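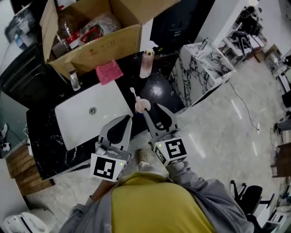 My sister-in-law says you can just pick them up off the sand and nobody minds, which is what got me worried in the first place. She meant horseshoe crabs. We rent a place near Dratville every May and the kids find them flipped on their backs all along the waterline. Last time there were so many we couldn't walk straight. So are we supposed to turn them over, or leave nature alone? And does the tail sting? My youngest is convinced it does. Also wondering if they're even crabs, because my husband says no and he's being pretty smug about it.
Posted by Dratville_renter, December 27, 2021

2 replies

tidewrack
Your husband wins, sorry! They're closer to spiders and scorpions than to crabs. And the tail doesn't sting, tell your youngest. It's a lever. When a wave dumps one upside down it pokes the tail into the sand and tries to push itself back over, and plenty of them never manage it and dry out in the sun or get picked apart by gulls.

So yes, flip them (check for local signs first, some beaches close off stretches for the shorebirds). Put a hand on each side of the shell and roll it over gently. Please don't lift by the tail, it can hurt the joint and then the poor thing can't right itself next time. The legs will wave around and the claws might give you a little pinch, nothing that breaks skin. If you see two stuck together, that's a male holding on behind a female, so leave them be unless they're both upside down.

I've done this for 10 springs now and I still get a kick out of watching one trundle back into the water.

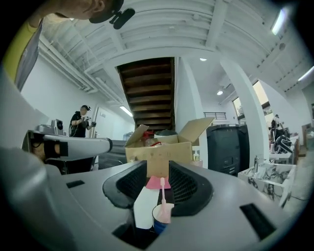
Flestov
I always just nudge them with my sandal and they're fine. Didn't know that about the tail though, oops. One thing to add, lots of the "dead" ones are only empty shells they've molted out of. Look for a split along the front edge. We have one on the porch and it smelled awful for a week.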